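The Arm That Wouldn't Let Go

In a rented unit in Perotville, a robot spent most of September learning to take hard drives out of old desktop computers and put them somewhere safe. It was good at the first part.

The trouble came on a Sunday, at an hour when the only person in the building was Kumudini Cassim, who had come in to pick up a jacket.

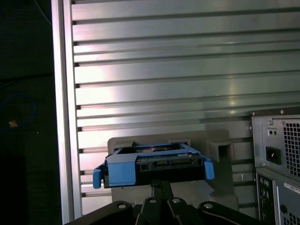
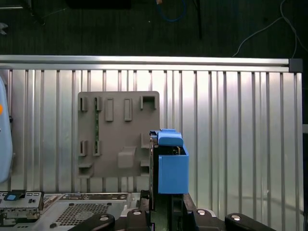

The Culla cell at Perotville, with a blue drive caddy, the gray bracket and the gripper that gave everyone so much to talk about.

Cassim runs the test bench at Ayaaba, a small outfit that wants to strip retired office machines without paying a person to do it 500 times a week. The cell is called Culla. The software that tells it when to squeeze and when to stop is called Trolivar, and Trolivar had been updated on Friday afternoon, a time of the week with a long and distinguished record in the software business.

A drive caddy is a simple thing. It's a plastic tray with a pair of tabs that you pinch to get it out. Your thumb and finger do this without consulting you. A gripper has to be told how far to close, how hard, and what to do if the tray doesn't move, and it was this last item that went bad.

"The log said the drive was seated," Cassim told me. "I was looking right at it. It was seated in the gripper."

As far as Culla knew, it had delivered. The new version took a rise in motor current to mean the caddy had hit home. What the caddy had hit was the edge of the bracket, a little off line. So the arm marked the job done and went to the next step, which was to back away, still holding on. Then it noticed it was holding something, decided this must be the next drive, and went in again. It did this up to 24 times before Cassim found it, each pass a bit more crooked than the last.

She pressed the stop button. The arm stopped. The fingers did not open.

Staying shut is the correct behavior, by the way. A gripper that drops whatever it's holding when the power goes is a fine way to break a toe. But it does leave you with a hard drive in a fist and no polite way to ask for it back. The release procedure was taped to the inside of a cabinet door, and the cabinet was locked. The key was in the jacket.

There's a less funny part. With the arm stopped, Cassim reached in and tugged at the caddy. The stop circuit cut the arm but left the gripper on its own supply, a detail that appears on one wiring drawing and, until that weekend, in no one's head. When she tugged, the controller read a slipping part and squeezed harder. She got a pinched fingertip and a purple nail. The report calls it minor, and she agrees, though she'd like it noted that the report was written by someone else.

Ayaaba shut the cell down for 3 weeks. The gripper is now on the same stop circuit as the arm, and holds by spring alone when the button goes in. Trolivar checks how far the caddy has traveled before it brags about anything. After 2 failed tries it quits and turns on a light.

The light was on when I visited. Cassim looked at it for a while, then went to get the key, which lives on a hook beside the cabinet these days.

"It's asking for help," she said. "I'll take that over confidence."

She still hasn't thrown out the drive. It sits on her desk with the tabs chewed up on one side, and as far as she knows it works fine — she hasn't plugged it in.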